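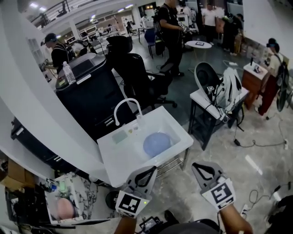
The Fanau comparison is a series of trials of hand-held grippers, carried out by the Sperling workshop in Dredodville. Its purpose was to find which gripper design records the movement of a human hand well enough for the recording to be repeated later by a robot arm. The first results were published on April 17, 2019.

Background

A hand-held gripper of this type has no arm. A person holds one in each hand and does a household task with them, while cameras follow a printed square marker on each gripper. Before the trials, the workshop used a pair of fixed arms moved by remote control. The operators found this method slow, and many recordings had to be thrown away.

Method

Two designs were compared. The first, called Fanau, has a long jaw and a stiff trigger. The second, made in Noncombe, has a shorter jaw and a softer spring. Each design was used for 200 recordings of the same task: to take a plate from a toy sink, wipe it with a sponge and put it back. All 19 operators used both designs and were allowed to practice before the first recording.

A recording was accepted if the marker on each gripper stayed in view of the head camera from the start to the end, and if the plate was not dropped.

Results

The Fanau design held the plate more firmly, but operators complained of tired fingers. The Noncombe design was more comfortable and was better with the sponge, although its jaw sometimes slipped on the edge of the plate. Most rejected recordings had the same cause with both designs. When the operator turned the wrist far to the inside, the camera lost the marker.

Later changes

In July the workshop changed the angle of the marker on the Fanau design and put in a weaker trigger spring. The long jaw was kept. The Noncombe design is still used in Dredodville for tasks with soft objects.

See also

Motion capture
Parallel gripper
Remote manipulation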